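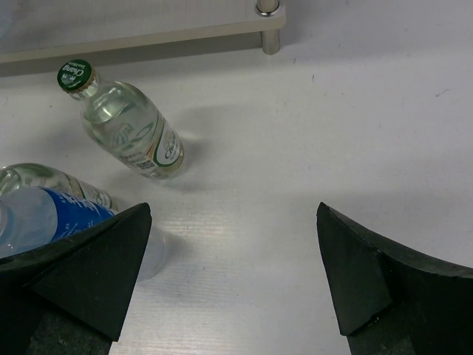 Comparing two grippers on clear bottles with a wrist camera

2022-06-17

Clear bottles are the thing I get asked about most, so this is my long-promised write-up of how I test grippers on them. I did this one over a couple of weekends with a Romaniuk arm (the small benchtop one), a Vavoseo wrist camera, and two parallel grippers: the Grastow, with wedge-shaped fingers, and the Pisto, with flat ones. You can follow along with whatever you've got. The method doesn't care much about brands, it only cares that you do the same thing to both grippers and write everything down.

What you'll need

An arm with a flange you can swap tools on without swearing. A wrist camera you can move from one gripper to the other. A plain table. A handful of drink bottles, some glass and some plastic, caps on. A roll of non-slip drawer liner, a notebook, and an emergency stop you can reach from where you'll be standing. Check that last one first, please. I once set up an entire afternoon's work with the stop button on the far side of the bench and had to reach across the arm to get at it. Never again.

Safety glasses too, because we're squeezing glass. Start every new bottle at the lowest force setting and work up.

Step 1: Mount the camera so you can see the fingertips

This is the bit people rush. You want both fingertips in view along the bottom, with the gap between them clear, and you want the table in front of them taking up the rest. If the camera is angled too far forward you lose the tips and you're guessing where they are. Too far back and you get a lovely view of your own gripper and not much else.

Open the fingers all the way, look at the live view, then close them all the way and look again. The tips should stay visible through the whole travel. On the Grastow I had to tilt the bracket down a touch, as the wedge fingers are chunky things and they take up a fair bit of the lower corners. The Pisto fingers are slimmer and gave me more table to look at, and I'll admit I liked that straight away.

Lock the bracket, give it a wiggle, tighten it again.

Step 2: Sort the lighting before you touch any settings

Clear glass on a white table is nasty. The table shows straight through the bottle, so what the camera gets is a few highlights along the shoulder, a soft shadow, a label and a cap. That's your lot. If you blast it with one hard lamp, the highlights bloom and the shoulder disappears altogether.

I bounce my light off the ceiling. Bright and soft, no direct beam on the table. Then I set the exposure by hand and leave it alone, because auto exposure goes for a wander every time a black finger moves through the picture. On the Vavoseo I ended up at an exposure of 3000 in its own units (the manual never says what those units are, thanks for that) with gain at 3. Yours will be different. Write it down anyway.

Step 3: Lay the bottles out awkwardly

Standing bottles are easy. Lay them on their sides. Turn one on a diagonal with a good stretch of bare table beside it, that's your friendly target, and put a couple more close together off to one side so they overlap. A soda water bottle with a crown cap is great for this – the coloured cap and the label give you two solid landmarks at opposite ends of something that's otherwise see-through. I used Chang soda water, green cap, because the shop down my street sells it and I like it with lime.

A plastic water bottle lying half over a glass one is a proper test. The clear ribbed plastic and the clear glass run together, and if you're relying on any kind of automatic detection it'll often give you one big bottle with two ends. I haven't solved that. I pick the top one first and look again.

If you have any fixtures on the table, leave them there. A low shelf or a post is handy for finding out how much room your wrist needs, and real benches have stuff on them.

Step 4: Approach from above, aligned to the bottle

Rotate the wrist so the fingers close across the bottle's body, not along it. For a diagonal bottle I line up on the cap and the label, draw a line between them in my head, and turn the wrist until the fingers straddle that line. Come down slowly. Stop just above, check the live view, nudge, go down the rest of the way.

Aim for the widest straight part of the body. The shoulder is tempting because it's where the highlights are and so it's easy to see, but it slopes, and the bottle will squirt out toward the base when you squeeze. I've chased enough of them across the table now to be firm about this one.

Keep an eye on finger tip height as well. Too high and you pinch the top half of the curve, which pushes the bottle down and away. You want the tips past the halfway line of the bottle with a little air left under them. If your controller lets you set a floor limit, set it. Scraping fingers on the tabletop marks both.

Step 5: Close, lift, hold, put down

Close at low force. Lift a hand's height. Hold for a slow count of ten, then lower to the same spot and open. I call it a pass only if the bottle doesn't rotate in the fingers during the hold. A full glass bottle is heavier at one end, so it loves to swing nose-up, and that's fine in a demo but a nuisance if you then want to stand it in a crate.

Do this 17 times per bottle per gripper. Why 17? That's how many lines fit on a page of my notebook under the heading, no better reason than that. Whatever you choose, stick to it for both.

Step 6: Swap the gripper, keep everything else

Same camera, same exposure, same bottles, same spots on the table. I put a tiny bit of pencil at the base and cap of each bottle so I can lay it back properly. Redo the tool centre point for the new gripper before you move anything! My saved program for the whole routine is number 1171 on the Romaniuk controller, and the only thing I change in it is the tool offset.

How mine compared

The Grastow was better on glass. Those angled tips get down beside a bottle that's lying close to its neighbour, and they shoved less out of the way going in. The grip was steadier too, though I suspect the pad rubber has more to do with it than the shape. My pair has been knocked about since December and it still held on.

The Pisto was nicer on plastic. The flat fingers spread the squeeze over more of the ribs and didn't crumple the body at low force. It's also quicker to open and close, and a fair bit quieter, if you share a room with anyone. On the glass ones it let the base end droop more often than I'd like. Strips of drawer liner on the fingers fixed most of that, and I'd call it a cheap enough upgrade that you should try it before buying anything.

As for the camera, I'd happily keep the Vavoseo. My one grumble is focus. At full height the label print is readable, and when you're right down over the bottle it goes soft. You can get around it by doing your alignment at the pause point in step 4.

A few things that caught me out

Condensation. Don't test bottles straight out of the fridge unless you mean to. Let them come up to room temperature and wipe them down.

Labels. Paper ones scuff after a lot of picks and the grip changes as they go furry. Swap in a new bottle halfway if yours gets tatty.

Cable slack. The camera cable needs enough to get through a half turn of the wrist. Run the wrist through its whole range by hand speed first and watch the cable, not the gripper.

Next I want to try the same bottles standing in a crate with hardly any finger room between them, and see if the slim fingers win that one. I'll add the numbers from the notebook once I've typed them up.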